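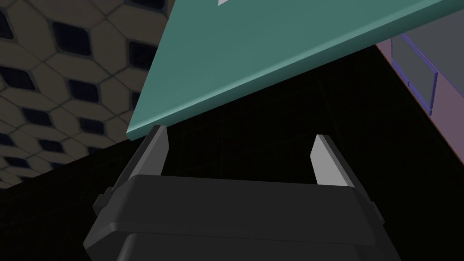 Open gripper, computer render.

How to sit in on a criminal hearing and write it up

By Manju Bhatia
Last updated 31 Mar 2019

These notes are for new contributors to the Jolanari news pages who are covering criminal courts in England and Wales. They deal with adult cases in the magistrates' court and the Crown Court. Youth courts have their own rules and members of the public can't normally go in, so speak to the desk before you try.

Before you go

Find out which court is hearing the case and look at the list. Lists can change late in the afternoon before the hearing, and again in the morning, so check twice. If you can't find the name, ring the court office with the defendant's full name and, if you have it, the date of the last hearing.

Read whatever we have already published. Write down the charge as it was last reported, the defendant's age and town, and what the hearing is for. A first appearance, a plea hearing and a sentencing are different things and you will be listening for different details in each.

Take two pens and a notebook with a firm back. Shorthand helps, but plenty of people manage without it.

At the court

Get there early. You will go through a bag search. Leave penknives, glass bottles and anything similar at home.

Go to the noticeboard or the screens and find the courtroom number. Magistrates' lists often show everything at 10 am, and your case may not be called until the afternoon. Tell the usher which case you have come for. Ushers know the running order better than anyone and most will tell you if it moves to another room.

If you are there to report, say so and ask where to sit. Otherwise use the public gallery. Switch your phone to silent. Taking photographs in court is an offence, and so is taking them elsewhere in the building. You must not record sound without the court's permission.

Stand when the magistrates or judge come in and when they leave. If you need to go out, wait for a gap between cases.

What to write down

Get these first, in this order if you can:

Full name, age and address of the defendant
The exact wording of each charge
The plea to each charge
The names of the prosecution and defence lawyers
The name of the judge, or of the chair of the bench
What was decided, including bail conditions
The date and place of the next hearing

After that, take down what each side says. Put a mark in the margin for anything you have word for word. If you didn't get the whole sentence, don't put it in quotation marks later.

Spell names by asking. I once left Landell with Wuisan in my notebook as a surname when it was the street the defendant lived in, and it took two phone calls to sort out.

Restrictions

Ask the clerk whether any reporting restrictions apply. Do this every time, even if you were at the last hearing. Orders may be made at any stage and they are sometimes read out quickly.

Complainants in sexual offence cases have anonymity for life. That covers their name and anything else likely to identify them, such as a workplace or a family link to the defendant.

Before a Crown Court trial, limits apply to what you can report from the early hearings. If you hear something said while the jury is out of the room, leave it out until the trial has ended.

Writing it up

Keep the story fair and accurate, and file it the same day. Say "accused of" or "charged with" until there is a conviction. If the defendant denies the charge, put the denial in, and keep it near the top. "Arrested" and "charged" do not mean the same thing, so check which one you need.

A short report is fine. For a first appearance, 4 paragraphs will usually do:

Who appeared, where, and on what charge
What the prosecution alleges
The plea, or that none was entered
Bail or custody, and the next date

Send copy to Rasmus Toom with a scan of your notes. Put the date of the next hearing in the subject line so that he can add it to the court diary. Keep the notebook itself.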